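Weden Desk and Shelving Unit, Curved Front — Grey Wood Grain

23 shares
4 comments

The Weden is a combined desk and shelving unit for reception areas, shared offices and small studios. The working surface and the storage form a single piece of furniture, with a curved front panel facing the visitor and open cubby compartments on the right side. It is supplied by Hisero in grey wood grain. There are no doors or drawers in the standard version.

Construction

The carcass is assembled with cam fittings and dowels. Panels are edged on all visible faces, including the inner edges of the cubbies. The front panel is delivered already curved and is fixed from the inside with eight screws, so no fixings show on the public side. It carries no load. The unit can be used for a short period with the panel removed, for example while cables are being routed, but it should not be moved in that condition.

The feet adjust by up to 17 mm. On tiled or stone floors fit the felt pads from the accessories bag before standing the unit upright. On carpet the pads are left off.

Shelving

Each shelf is rated at 35 kg, evenly spread. The cubbies are open at the front and will take box files, folded textiles, small plants or display stock. The upper shelf is fixed and braces the frame. It must not be left out, even where a taller opening is wanted. Lower dividers can be repositioned during assembly but not afterwards.
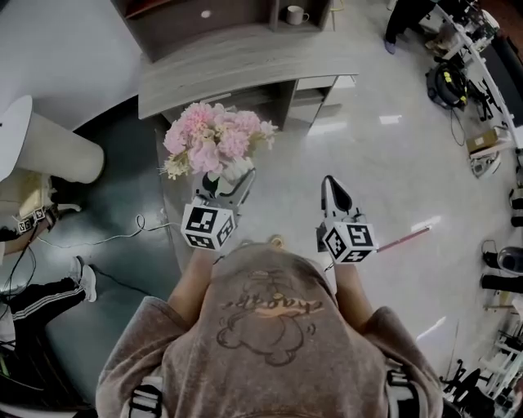 Weden unit in grey wood grain on a glossy white tiled floor, with a mug on an upper shelf and pale pink artificial flowers in the foreground.

Glossy floors reflect a good deal of light on to the lower part of the front panel. Where the unit will face a large window, view the finish sample on site before ordering. The grain is printed and repeats across wide panels, and pale floors make the repeat easier to see.

Assembly

Two people are needed. Allow around 60 minutes, plus time for unpacking. Work on a flat surface and lay the side panels on the flattened carton. The order is base, sides, fixed shelf, dividers, top, front panel. Fasteners should be left finger-tight until the top is on, then tightened from the base upwards. A cross-head screwdriver and the key supplied are sufficient. Powered drivers will strip the cam housings.

Wall fixing is required where the unit stands with its open side towards a walkway. A bracket is included — wall plugs are not, as the type depends on the wall.

Care

Wipe with a damp cloth and dry straight away. Diluted washing-up liquid may be used on ink and grease. Do not use scouring cream or anything containing acetone. Vases and mugs should stand on a mat or coaster; water left at a panel joint will lift the edging, and this is not covered by the guarantee.

Spares and orders

Replacement shelves, feet and front panels are kept at the Stumetham depot. Edging strip and cam fittings are supplied by Tokarz and can be added to any order. Quote the batch code from the underside of the top when asking for panels, as the grain varies slightly between batches.

Technical enquiries: Mieczysław Walczak, Hisero. The depot is closed on Sunday.

Guarantee: 2 years, parts only.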